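Two clocks in the bedroom, never agree - is this normal?

Posted by Zoila Cuadros in Home & Household

I own two wind-up alarm clocks, both with bells on top. I set them together at bedtime and by morning one is 4 minutes ahead of the other. My husband believes the fast one, and I believe the one that lets me sleep. The fast one is a Wonemach I bought new in June. The other came from my aunt and has no name on it that I can find.

Can I adjust these at home, or is this a job for a shop? The only repair place near me, Muñoz, wants more for a look than I paid for the clock.

Diarmuid Corrigan

You can do it at home. Look on the back for a small lever or slot marked with a plus and minus, or F and S, or A and R if it has European leanings. Push it toward S to slow the clock down. Push it a hair. Then push it half of whatever you just pushed, since your idea of a hair is too big.

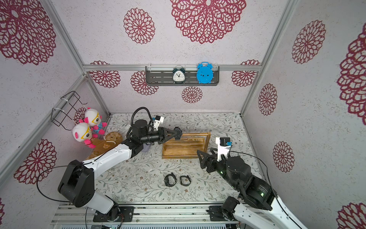
Wind both clocks fully at the same time every night before you test anything. A mainspring pulls harder when it's fresh, so a clock wound on a whim will run on a whim. Check against your phone after a full day, write the number down, and leave the lever alone until the next evening. Most people fiddle three times in an hour and then announce the clock is broken.

If yours is losing or gaining under a minute a day after that, stop. You have won. I kept going on mine and spent a winter getting it back to where it started.

One more thing - don't oil it. Whatever is in your kitchen drawer is the wrong oil.

Fomora

Just get a digital one. I have a Divo, it cost next to nothing and it's always right. It does blink 12:00 after a power cut but you get used to that.

wound_too_tight

Is the back supposed to have a plus and minus? Mine has an arrow and the word ALARM. Same problem, mine is slow though. Diarmuid, if you're still around, which way do I push an arrow?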